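Wemmont Shared Workshop – progress report to the Blackwood Community Fund, second stage

Hello again, and thanks for being so patient with us over the changed delivery dates! You asked for something plain this time, so I've skipped the spreadsheet (it's attached to the acquittal form anyway) and I'll just tell you where the room is up to.

When I wrote last, we'd only just got the keys to the big room and it was full of somebody else's shelving. All of that has gone. The shelving went to Skustura, who wanted it for their seed store and came and collected it on a Saturday, which saved us the tip fees. The floor has been scrubbed and sealed, and the old partition near the roller door is down. Taking it out cost $600, exactly what the quote said, and it's made more difference than anything else we've spent your money on. People used to edge past each other with their elbows in. Now you can carry a full sheet of ply from the door to the back wall and not have to say sorry to anyone.

The benches are the other big item. We'd put $2,000 in the budget and the final bill was $2,220, so we're over on that line. The extra went on heavier legs, after the first bench wobbled whenever anyone used a file on it. I rang your office before saying yes to it, and the difference has come out of our own hire income, so there's nothing more to ask you for. Treller did the assembly and were very good about coming back twice.

I was a bit worried that a bigger room would feel like a shed, with everyone off in their own corner. It hasn't gone that way at all. Weekday afternoons have turned into the busy time, and there's usually somebody at a bench and a couple of others talking over a job. We have 34 regular members now, and the evening group has asked for a second night. 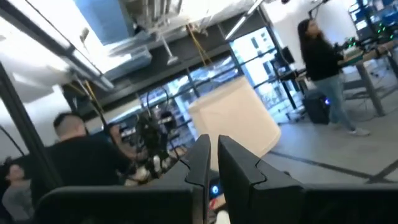
The workshop in use, with the big cream cylinder out on the floor.

Storage is where we're behind. Large pieces still live on the floor between sessions, and that's fine until two big projects land in the same week. The plan was a rack along the long wall, but the wall is lumpier than the drawings let on and the brackets we'd chosen won't sit flat. I've asked for a price on a free-standing one. It should fit in what's left of the storage line, though I'd like to see it in writing before I promise you that.

Lighting is done, and it's lovely – good bright light at the benches. The power points are done too, apart from one double outlet by the sink that the electrician wants to move further along. The colour on the back wall is still the old green. We've all got used to it, so I'd like to shift the paint money to storage if you're happy with that. Could you let me know either way by the end of April?

Still to come are the rack, the outlet, new signs for the door and a proper labelled home for the hand tools, which are in ice cream tubs at the moment. You're very welcome to drop in any afternoon. Use the side gate, as the front one sticks.

Workshop coordinator, Wemmont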